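How a Robot Arm Learns to Hang Up a Mug

Picking up a mug is easy for you. You look at it, reach out, and your fingers close around it. You don't have to think about how far to bend your elbow.

A robot arm has to be told all of that. In this explainer we look at how a robot arm works and how people at the Ponton workshop are building one to do kitchen jobs. Ponton is a shared workshop. That means people pay a little each month to use the same tools and benches. The arm project there is called Patholm.

What is inside a robot arm?

A robot arm is a chain of stiff parts joined together. The places where it can bend or turn are called joints. Your own arm has joints too: your shoulder, your elbow and your wrist.

The Patholm arm has 7 motors. Six of them turn the joints. The last one opens and closes the gripper, the part at the end that works like a hand.

Each motor has a sensor that tells the computer how far it has turned. Without these sensors, the computer could send an order like "bend the elbow" but would have no way to check that the elbow did it.

Power and messages travel through cables. Cables are harder to deal with than they sound. If a cable is too tight, it can pull out when the arm stretches. If it is too loose, it can catch on things. The builders leave some slack near the joints and hold the rest against the arm with straps.

How does it know where the mug is?

The arm has no eyes, so it uses a camera. The camera sends pictures to a computer, and the computer looks for shapes and colors it has learned.

The program that does this is called Chege. The builders trained it with 3,390 pictures of kitchen things. In every picture, a person drew a box around each object and typed its name. It took most of one winter.

Why so many? Think about a mug. From the side you can see the handle. From above you see a circle. With another mug in front of it, you may see only half. You know it is a mug each time, but a computer has to be shown many of these views before it gets good at guessing.

Finding the mug in the picture is only the first part. The computer also has to work out where the mug is in the room. A picture is flat, so a small mug close to the camera can look the same size as a big mug far away. The Patholm camera measures distance as well as color, and that helps.

How does it learn to move?

There are two main ways to teach a robot arm a job.

The first way is to write down every move. Go up this much, turn this much, close the gripper. This works well in a factory, where every part arrives in the same spot. It works badly in a kitchen, where someone may have moved the mug.

The second way is to show it. A person steers the arm through the job while the computer records what each motor does and what the camera sees. Then the person does it again, with the mug in a new place. The Patholm builders recorded 1,032 tries this way. They kept the bad ones in a separate folder and did not use them for teaching.

After that, the computer looks for patterns. When the mug is on the left, the arm goes left. When the handle points away, the wrist turns. It uses the patterns to choose its own moves.

The practice table

The builders set up a table with everyday things on it. There are mugs on a stand, plates in a rack and corn in a basket. Things get moved between tries so the arm does not learn just one layout.

A mug stand is a tough test. The handle has to go over a thin arm of the stand, and there may be another mug close by. The gripper needs to come in beside the mug without bumping its neighbor.

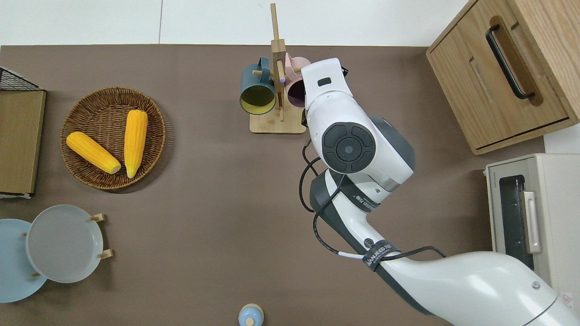
Staying safe

A robot arm can be strong, and it does not feel sorry if it bumps you. The workshop has rules for anyone near it:

Keep your hands off the table while the arm has power.

Know where the stop button is. It is red and made by a company called Endis. Pushing it cuts the power to the motors.

Run every new program at slow speed first.

Tie back long hair and take off scarves.

Try it yourself

You can find out what robot builders deal with using two people, a blindfold and a plastic cup.

One person is the robot and wears the blindfold. The other person is the programmer. Put the cup on a table. The programmer may use only these words: up, down, left, right, forward, back, open, close and stop. Try to get the robot to pick up the cup.

Now move the cup and try again with exactly the same words in the same order – it will probably miss.

Words to know

Gripper: the part of a robot that holds things.

Joint: a place where an arm can bend or turn.

Sensor: a part that measures something and tells the computer.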